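**The great June clear-out**

Thank you to everyone who wrote in after the last issue about drawers that will no longer close – we read every note, and it was a comfort to learn that we aren't the only ones. This month we finally took our own advice at the Urnov house and sorted the small stuff into a divided box, which took about 2 hours and a good deal of tea.

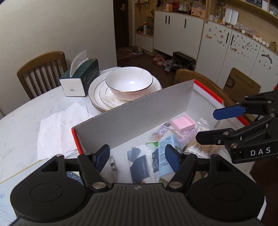 *Photo: Trokow Neighborhood News*

We're very fond of a cardboard divider. Cotton swabs, little cartons and the odd safety pin can all go on one side, and they won't wander off among the good plates with the gold rims while you're busy with something else.

The table is another story, I'm afraid! It's such a pretty one, with its pale blue mountains, and yet it gathers snack packets and sachets faster than we can put them away. My own rule is to find every binder clip a home first, and then have a snack. 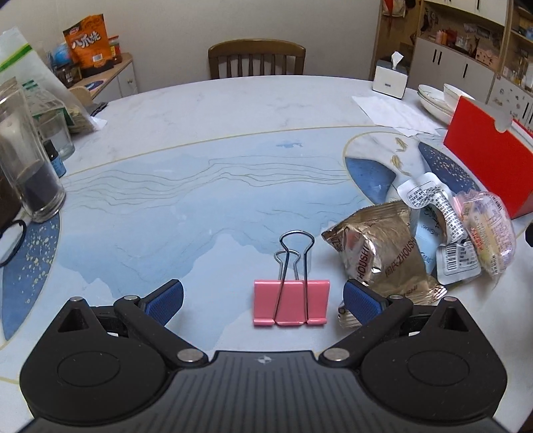 *One pink clip, still waiting for its home.*

If you have spare boxes or dividers to pass along, please bring them to the Raju Street swap table any time in June.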